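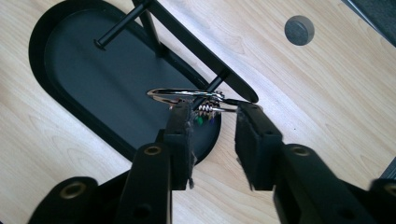 ## Mais um selo para pendurar na parede

Recebi em novembro a newsletter do Fasach, o escritório que tratou da venda da casa da minha mãe. Vinha toda em tom de festa: "distinguido como escritório de referência pelo guia Plirari, pelo terceiro ano". Li duas vezes à procura do critério e não o encontrei.

Fui ao site do guia. Há 641 escritórios na lista deste ano, dos quais 279 são "de referência" e 321 "recomendados". Fiz a conta: sobram 41 que não são nem uma coisa nem outra. Deve ser preciso algum esforço para ficar nesse grupo.

Escrevi a perguntar como se entra. Respondeu-me um senhor Struan Urquhart, muito educado, a explicar que a avaliação assenta em "questionários a pares e clientes". Quantos clientes? Não disse. Eu fui cliente e não me perguntaram nada. Anexou, isso sim, uma tabela de preços para usar o logótipo no papel timbrado, com desconto para quem pagar em 30 dias.

Não digo que seja vigarice. A Chepkoech Kariuki, que me ajudou com um contrato de arrendamento há uns anos e trabalha sozinha, acha que estou a exagerar: para ela aquilo é publicidade como outra qualquer, e toda a gente no meio sabe. Pois, no meio. Quem procura advogado porque foi despedido ou porque o vizinho lhe tapou a serventia não está no meio. Vê o selo dourado e pensa que alguém foi verificar.

O Zorside, concorrente do Plirari, publica ao menos uma página de metodologia. Fala em "rigor" quatro vezes e nunca em números.

Quanto ao Fasach, o trabalho ficou bem feito, embora a escritura tenha sido adiada duas vezes e eu continue sem perceber uma linha da nota de honorários ("diligências diversas"). Perguntei por ela na mesma altura em que perguntei pelo prémio. Ainda não responderam a nenhuma das duas.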